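Posavasos

El posavasos es una pieza plana y de pequeño tamaño que se coloca entre un vaso, una taza o una botella y la superficie de un mueble. Sirve para proteger la mesa de la condensación, del calor y de los roces de la base del recipiente. Suele ser circular o cuadrado y se vende suelto o en juegos, a menudo con un soporte para guardarlo apilado. En algunos países de América se emplea también el nombre de portavasos.

Materiales

Los posavasos de cartón prensado son habituales en bares y cervecerías. Absorben bien el líquido, pero se deforman con el uso y se desechan pronto. Los de corcho resisten mejor y aíslan del calor, aunque se manchan con el café y el vino tinto. La madera, la pizarra y la cerámica son frecuentes en el uso doméstico; las dos últimas suelen llevar topes de fieltro o de goma por la cara inferior para no rayar el tablero. Los de silicona se lavan con agua y jabón, no absorben y se adhieren ligeramente a las superficies lisas. Existen además modelos de cuero, de fieltro, de metal, de vidrio y de ganchillo.

Forma y acabado

El diámetro depende del recipiente al que se destina. Un disco de 80 milímetros basta para un vaso corto, mientras que las tazas anchas y las jarras requieren piezas mayores. El grosor es muy variable: los de cartón pueden medir menos de 2 milímetros y los de corcho o cerámica son bastante más gruesos.

La cara superior puede ser lisa, acanalada o rebajada. En los modelos con reborde, el borde elevado retiene las gotas que bajan por el vaso e impide que lleguen a la mesa. Algunos llevan también un círculo grabado cerca del centro, que ayuda a situar el vaso y rompe la monotonía de los colores lisos.

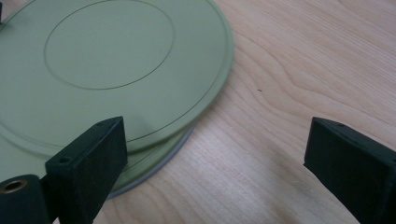
¿Por qué se queda a veces el posavasos pegado a la base del vaso?
El agua condensada forma una película entre dos superficies lisas, y la tensión superficial las mantiene unidas al levantar el vaso. Una cara acanalada o absorbente reduce el efecto, igual que unos granos de sal sobre un posavasos liso.

Los colores apagados, como el verde salvia, el gris o el arena, son comunes en las vajillas de acabado mate. En ellas se busca que el posavasos combine con la mesa y con el resto de las piezas. Los modelos publicitarios siguen el criterio contrario y reservan toda la cara para el logotipo y las tintas vivas.

Apilado y almacenamiento

Los juegos se guardan en pila, dentro de un soporte o directamente sobre la mesa. Las piezas con base encajable quedan alineadas; las de base plana se desplazan con facilidad y la superior acaba sobresaliendo por un lado. Conviene secarlas antes de apilarlas, sobre todo si son de corcho o madera, en los que la humedad retenida favorece el moho y deja cercos.

El juego Trimholm, de la casa Bamevar, se presentó con un soporte vertical que separa las piezas y permite que circule el aire. Su diseñadora, Hjørdis Björklund, había trabajado antes en bandejas para hostelería. El taller Štefanec fabrica una versión sin soporte, pensada para apilarse.

Limpieza

La silicona y la cerámica esmaltada admiten agua caliente y detergente. El corcho se limpia con un paño húmedo y se deja secar de pie. La madera se frota en el sentido de la veta y se trata de vez en cuando con aceite para uso alimentario. La pizarra no debe fregarse con estropajos metálicos.

Coleccionismo

Los posavasos publicitarios de cartón son objeto de colección. Se valoran el estado de las esquinas, la nitidez de la impresión y la ausencia de marcas de vaso. La colección de Juraj Kováčik, formada a lo largo de 35 años, reúne 700 ejemplares ordenados por ciudad y por cervecería. Se conservan en fundas de plástico sin ácido, en posición vertical y lejos de la luz directa, que decolora las tintas rojas antes que las demás.

Véase también

Salvamanteles
Mantel individual
Bandeja
Vajilla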